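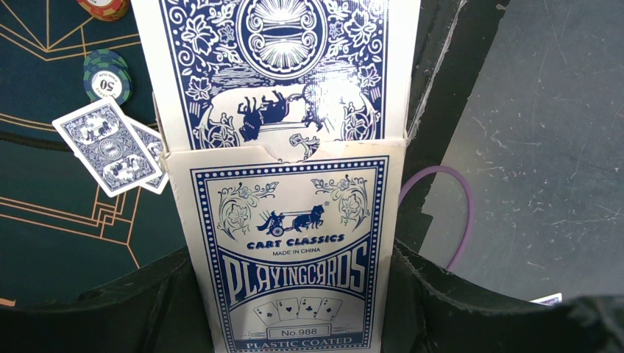

Game night doesn't need an app. There, said it. The cafe on Nerbridge went "digital first" in February, so now you scan a code, make an account, wait for a table, and the rules come on a tablet that dies by 9. For what? To play rummy.

A deck of cards costs less than the parking. No updates. Works in a blackout, works on a train, works with your aunt who hates everything.

I know, I know, the big games are great. Played Urka twice, 389 pieces, lovely art. Also two hours of set up and one person reading aloud while everbody else eats the chips. Fine for a long weekend. Not a Tuesday-ish kind of night after work.

What bugs me is the public library in Brisanby paying for 300 tablet licences and cutting the card tables. Who asked? Put the tables back. Leave the lights on till ten. People will come, they did before.

Contact | © Brisanby Letters Page | Back to top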